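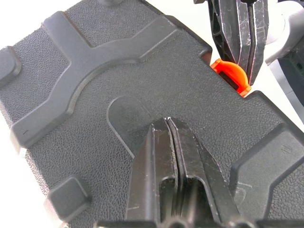
Foro > Viajar con instrumentos > Estuches y transporte

Tema: ¿Estuche rígido o funda acolchada para un acordeón en avión?

fuelleroto
Buenas a todos. Llevo años leyéndoos y escribo poco, pero esta vez necesito consejo. En julio vuelo con mi acordeón, un Pralano de 72 bajos que era de mi abuelo, y no duermo pensando en la bodega. Hasta ahora siempre lo he movido en coche, con su funda acolchada de toda la vida, y tan contento. La compañía no me deja subirlo a cabina ni pagando otro asiento (lo he preguntado dos veces, por si a la segunda pillaba a alguien de mejor humor). He visto un estuche rígido Hoslow por 206 euros y me parece un dineral, pero claro, más me dolería lo otro. ¿Qué haríais vosotros?

mardefondo
¡Hola! Cómpralo y duerme. Yo facturé el mío con funda una sola vez, a Lisboa, y llegó con dos lengüetas descolgadas y una esquina de la caja abierta. La reparación me costó bastante más que tu estuche, y eso que el taller me hizo precio de amigo. Desde entonces, rígido siempre, y con las correas quitadas y guardadas aparte para que no se enganchen en ningún lado.

teclaypunto
Pues yo voy a llevar un poco la contraria, con todo el cariño. Un estuche rígido mal relleno es peor que una buena funda, porque el golpe pasa entero al instrumento. Si el acordeón baila dentro, da igual que por fuera sea un tanque. Además mira el peso: el Hoslow grande se te va muy arriba y luego viene la sorpresa en el mostrador. A mí me cobraron 70 euros de exceso en un vuelo de hora y media.

mardefondo
Hombre, teclaypunto, nadie ha dicho que lo meta suelto. Se rellena con espuma y listo. Entre pagar exceso y cambiar lengüetas, yo no tengo dudas.

teclaypunto
Ni yo digo que vaya en funda a la bodega, ojo. Digo que mida bien antes de comprar, que esos estuches vienen pensados para 96 bajos y el suyo es más pequeño. Los Shemweta traen el interior por piezas y se ajustan mejor. Eso sí, los cierres son flojitos, yo les pongo una cinta alrededor.

valsdelatarde
Me meto aquí con mi taza de té. Lo que a mí me ha funcionado: el fuelle bien cerrado con sus broches, un paño de algodón doblado entre el teclado y la tapa, y el instrumento apoyado en la misma posición en que lo guardas en casa. Y fotos de todo antes de facturar, por si hay que reclamar. Mi madre, que es más práctica que yo, me cosió además una bolsita para las correas y la llevo en el bolso como si fueran joyas.

fuelleroto
Qué gusto de foro, de verdad, gracias. He medido esta tarde y a lo ancho me sobran 36 milímetros en el Hoslow. ¿Con espuma se arregla o es demasiado?

teclaypunto
Con eso te apañas de sobra. Espuma densa, de la que recupera, y repartida a los dos lados. La blandita de cojín se aplasta en el primer viaje.

mardefondo
Mira, al final estamos de acuerdo y todo. Cuéntanos a la vuelta qué tal, y si tocas algo por allí, sube el audio al hilo de grabaciones.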